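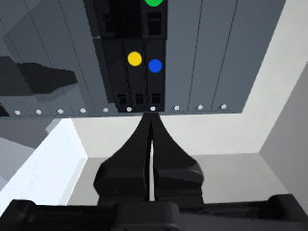 ## 3. Methods

### 3.1 Setting and candidates

Data were collected during the April grading at the Pramstead school, which teaches a traditional empty-hand style and belongs to the Fostia association. Fostia schools share a common syllabus and a common score sheet, but each school appoints its own examiners. All 42 candidates who registered for a colored-belt grade agreed to take part. For candidates below the age of consent, a parent or guardian signed the form. Black-belt candidates were left out of the study, as they are examined under separate rules and perform a longer set of forms.

Candidates performed the forms required for their grade in the usual order, followed by one-step sparring and a short section on falling. Only the forms were analyzed. One-step sparring depends on the partner as well as the candidate, and the association sheet does not separate the two.

### 3.2 Score sheet

The Fostia sheet gives a single mark for each form. To find where examiners disagreed, we replaced it with the Jadoon sheet, which divides a form into stance, line of travel, timing, hand technique, and return to the starting point. Each item is marked on a whole-number scale with written anchors at the low, middle, and high points. Examiners could leave an item blank if their view of the candidate was blocked, and a blank was treated as missing. It was never read as a zero.

Wording was changed in 2 places before use. The original anchor for stance referred to "correct depth," which examiners in the trial round took to mean either the height of the hips or the distance between the feet. The revised anchor names both and asks for the lower of the two marks. The anchor for timing was shortened to remove a reference to music.

### 3.3 Examiners and scoring procedure

Examiners sat apart along the front edge of the floor and did not confer until all sheets from a group had been handed in. Seat positions were drawn by lot before each group entered. This matters for items such as line of travel, where an examiner seated at the end of the row sees a drift to the side less clearly than one seated in the middle.

The school's own grading decisions were made with the ordinary Fostia sheet and were not affected by the study. Candidates received their results in the normal way and were not shown the Jadoon marks.

A total of 435 Jadoon sheets were returned. Of these, 200 were drawn at random and entered a second time by a person who had not seen the first entry. Mismatches were settled against the paper sheet. Most came from handwriting in which one digit could be taken for another, and none changed the rank order of candidates within a group. Data entry was overseen by Ghazala Niazi, who did not serve as an examiner.

### 3.4 Analysis

Agreement was estimated separately for each item with an intraclass correlation for absolute agreement, treating examiners as a random factor. We chose absolute agreement over consistency for a practical reason: a pass mark is fixed, and an examiner who is always one point strict will fail candidates whom others would pass, even when the ranking is the same. Confidence intervals were obtained by resampling candidates with all of their sheets kept together.

Variance was then divided among candidate, examiner, form, and the remaining error. Seat position was added in a second model as a fixed effect. Grade was entered as an ordered variable in both models. Sheets with a blank item were kept for the items that had been marked.

All models were fitted in Jakon with default settings, apart from the number of resamples, which was raised until the interval limits were stable to the second decimal place. Residuals were checked by plot. Marks for return to the starting point were heavily bunched at the top of the scale in the lower grades, where the forms are short and few candidates finish off the mark. For that item we also report simple percent agreement, and the correlation should be read with care.

**Figure 1.** Rendered view of a gray paneled surface with vertical grooves, a dark recessed block near the center, and a row of small white dots along the lower edge.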